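Ticket 3327 — Konora cell, simulated twin
Opened by: Myrto Koutsoukos, Grirnthorpe site
Status: waiting for reply

Problem: after the February update of Turamix, the arm stops above the table with a joint limit warning on the wrist.

09:10 Restarted the simulation. Same warning.

09:40 Compared the joint file with the backup. The wrist offset was 90 degrees in the backup and zero in the new file. I put back the old value.

10:25 Loaded the cell again and sent the arm to the waiting pose, gripper open and pointing down.
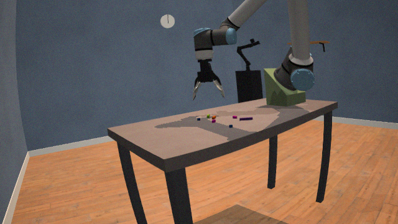 The warning did not come back, but the log now shows code 808 when I ask for the first pick. I did not find this code in the manual. Antoniadis support, please tell me if it belongs to the gripper driver or to the planner.

11:15 Repeated the pick request up to 14 times — always the same code. I leave the old offset in place until you answer.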